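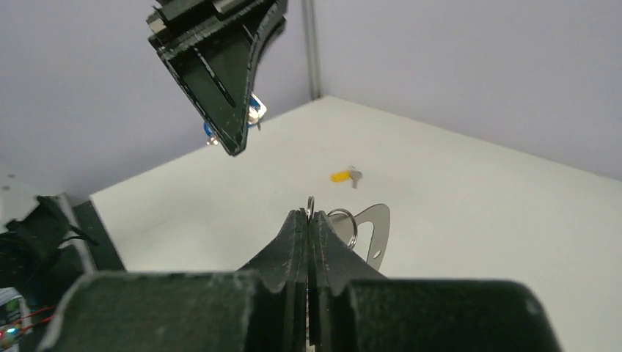
Sorting a Household Key Ring

A key ring that has not been sorted in several years usually carries keys to locks that are gone. The procedure below takes about 15 minutes for an ordinary bunch and needs a clear, light-colored tabletop, a set of colored plastic tags and one or two spare split rings.

1. Strip the ring

Take every key off before deciding anything. Open the split ring with a staple remover or a dull butter knife, not a fingernail. Insert the tip next to the end of the wire, twist slightly, and feed the key into the gap. Then rotate the key through both turns of the coil until it drops free.

Rings looped through other rings should be separated first. Work from the outermost ring inward. Pulling on the middle of the bunch tightens it.
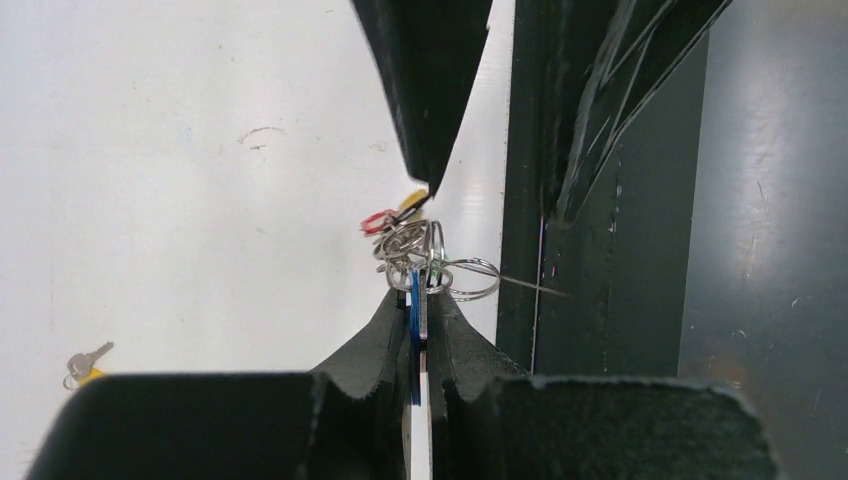
Page last changed: 2020-12-06

2. Assign colors

One color per location, not per key. The scheme used on this page:

Red -- house, exterior doors
Yellow -- garage and shed
Blue -- mailbox, padlocks, cash box
Green -- keys held for other people

Write the location on the paper insert in pencil. Ink from a ballpoint transfers to the plastic window after a summer in a car. Do not write a street address on any tag. A short code is enough, and the list of codes stays indoors.

Keys with a colored plastic head can go without a tag if the head matches the scheme. If it does not match, tag it anyway and go by the tag.

Tags sold under the Nemix name have a hinged flap and can be relabeled. The Pimo type snaps shut once and has to be cut open.

3. Test, then set aside

Try each key in its lock. A key that enters but does not turn may be a poor copy; check it against the original before discarding it. Keys that fit nothing go in an envelope marked with the month. If the envelope is still sealed the following June, recycle the contents as scrap metal. 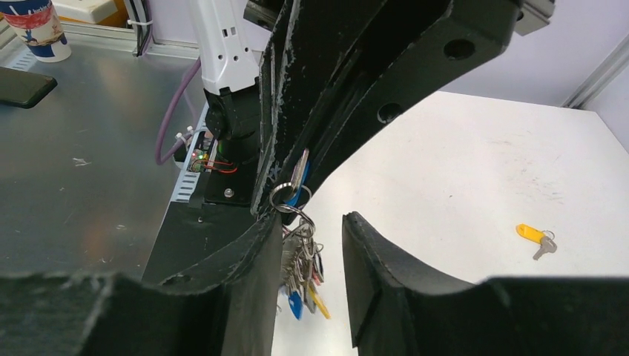

Comment from a reader: I would keep yellow off the main ring entirely. We had the shed and garage keys on there for years and all they did was wear a hole in a coat pocket. They hang on a hook by the back door now, and the ring that goes to work has three keys on it.

A separate ring for outbuildings is a reasonable change where the back door is used daily. The hook should not be visible from a window.

4. Reassemble

Use the smallest ring that lets the keys lie flat. Load in order of use, with the front door key next to the fob or metal tag so that it can be found by touch. Tags go on their own small rings; a tag threaded directly on the main ring twists and cracks at the eyelet.

Passing the bunch from one side to the other while threading keeps the keys already loaded from sliding back over the opening.
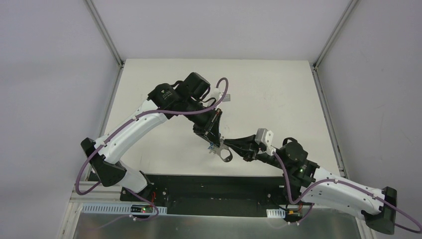

At the white tabletop.

5. Storage of spares

Spares go in a Wekero steel cabinet or any box with numbered hooks. Record the hook number next to the code on the list. For a McAlister padlock, copy the key number stamped on the blade as well -- 1344, for instance -- before the stamping wears down.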